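northobs_grump
Aug 1, 2023

Read the Skelunier summary report on the flight home and I have some complaints. Thread, probably a long one.
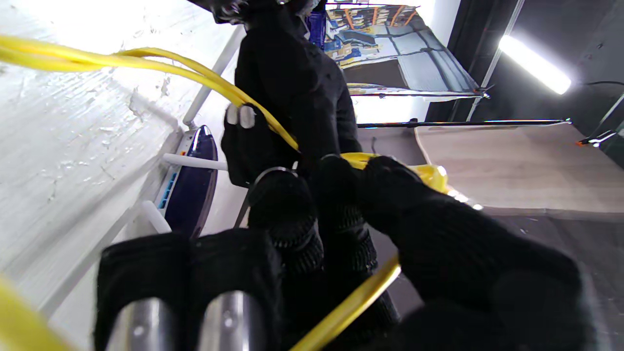 Yellow cable, black gloves.

Background for people who have a life: Skelunier is the shared data portal for small Arctic observing stations. Snow depth, ground temperature, ice thickness, wind. Stations send data in, everyone gets to use it. That's the pitch anyway.

The summary is 31 pages long and was written by Korneck, the consulting outfit that also ran the workshop and, if I read the back pages correctly, will be bidding on the next phase. Keep that in your head as we go.

The headline claim is that 17 stations are "now connected". It's in the foreword, it's in the press release, and I heard it from a podium at least once before the coffee came out.

So what does connected mean? I went looking. The definition is in a footnote under a table near the end. A station is connected if it has "established a data pathway" to the portal.

Established a pathway. You could say I've established a pathway to my dentist.

I asked about this during the workshop. The answer was that pathways are at "differing levels of maturity" and there'd be a follow-up note. If the follow-up note exists I'd love to read it.

I went to the portal last night and clicked through the stations on the map, which anyone can do. Several gave me a nice blue dot and a page with a photo of a mast. Then an empty plot and "data forthcoming".

Bisik is one of the blue dots. I know Bisik a bit. It's a good site with a decent ground temperature record going back a long way, kept up by people who go out on a snowmobile in weather I wouldn't walk the dog in.

The Bisik page on the portal has the wrong elevation and a graph that stops in winter. The actual Bisik data are fine. You get them by emailing the station and somebody sends you a spreadsheet. Same as it ever was.

The report calls that "legacy access". The spreadsheet works. I'd hang on to the legacy.

Second complaint. Coverage map, page with the big purple circles.

Each station has been given a circle showing the area it "represents". The circles touch, and the colour makes it look like one happy purple blanket over the whole coast.

The gap between Bisik and the station at Joshi Inlet is almost 500 km. There's a mountain range in it. Anyone who thinks snow depth on one side tells you much about snow depth on the other is welcome to plan a spring trip that way and report back.

I've seen this trick in a lot of network maps and I'm tired of it. Draw the circle big enough and you never need another station. Handy if you're the one paying for stations.

What would I do instead? Put a dot where the instrument is. Leave the rest white. People can cope with white on a map, the old charts had loads of it.

Third complaint, and this is the one I care about most. The money.

There's a whole chapter on "sustained observation". Lovely chapter, lots of arrows. The funding behind it is for two years.

Two years doesn't sustain anything up there. You spend the first summer getting freight in. If the barge is late you lose that season. Then you have one good winter of data and it's time to write the final report about how well it went.

And the two years pay for the portal, the meetings and the coordination office. They don't pay for the stations. Go and look at the budget annex. Stations are down as "in-kind contribution from partners".

In-kind contribution means the people at Bisik and Joshi Inlet do it out of whatever they already had, on top of what they already do, and now also fill in a metadata form.

I have filled in the metadata form. It asks for the landing page of your data management plan. It has no field for "the bear knocked the mast over".

Fourth, smaller one. The word "real-time".

Real-time shows up all over the executive summary. Joshi Inlet sends its data by satellite link when the link is up. When it isn't, the logger fills and somebody pulls the files by hand. That's a perfectly respectable way to run a station.

It's also nowhere near real-time, and I worry about who's going to believe it. If a hamlet office or a small charter outfit reads "real-time ice information" and plans on it, that's a problem well outside the world of workshop reports.

I raised this one too. Was told the wording is "aspirational". Put aspirational in the executive summary then. There's room, take out one of the photos.

To be fair for a minute, since my replies are already telling me to be.

The workshop wasn't a waste. The session on sensor calibration was the best I've been to in years. Small room, no slides for most of it, people who look after instruments arguing about snow pillows and radiation shields.

Somebody explained how they stop rime building up on a sonic sensor with no mains power, and half the room was writing it down. I came away with a list of things to change at our own site in August.

That session gets a single paragraph in the report. The opening remarks get a full page plus a picture of the podium.

I also like the idea of a shared portal! I've wanted one for ages. I've spent far too much of my working life asking around for files that should've been a click away. So when I grumble about Skelunier it's from wanting the thing it says it is.

The file format they chose is sensible. The licence is clear. Whoever wrote the quality flag guide knew what they were doing, and you can tell it wasn't written by the same hand as the foreword.

But I've been around long enough to remember the portal before this one, and the one before that. Each had a launch. Each had a map. One of them now redirects to a page selling hiking boots.

Nobody at the workshop brought those up from the stage. I'd have thought "what happened to the last ones" was a fair item for an agenda. Could have gone in the slot where we did sticky notes.

Ah yes, sticky notes. We wrote our "northern priorities" on them and put them on a wall. I wrote "pay the station keepers". I've been through the annex with the transcribed notes and the nearest thing I can find is "value local capacity".

I'd really like someone to tell me how my four words turned into those three.

On that subject. The report says northern communities were "engaged throughout". I'd like to see a list of who and when. The meeting was in the south, in the middle of the season when people are out on the land, and travel support was announced late enough that I'd already booked mine.

A few people from the north did join online. The audio in the main hall was awful and twice they were asked to put their comments in the chat. The chat isn't in the annex.

Things I'd want before I say a kind word about phase two, in no special order:

A table showing each station, the date of its last data on the portal, and nothing else. Updated by machine. No maturity levels.

A line in the budget that goes to stations. Doesn't have to be huge. Fuel, batteries, a part-time wage for the person who goes out and digs the sensor free.

Somebody other than Korneck to write the review. I don't think they're crooks, I think they're a firm that would like more work, and you shouldn't ask a firm like that whether there should be more work.

And a plan for where the files live when the money stops. An actual named archive. The report says this "will be explored". I've seen a lot of exploring.

Someone has asked if our station will still be sending data in. Yes, it will. I'd sooner have it in a half-built portal than on a drive in my desk, and we keep our own copy regardless. Please keep your own copy regardless.

Someone else says I should put all this in the official feedback form. I tried. It wants a score out of five for "overall inspiration" and it won't let you skip that page.

If you're on the Skelunier side and I've got something wrong, tell me which bit and I'll correct it in this thread. If the Bisik plot fills in I'll post that too. Checked again just now, still stops in winter.

Muting this for the evening, need to find a replacement for a cracked battery box before the freight cut-off. If anyone has a spare, my messages are open.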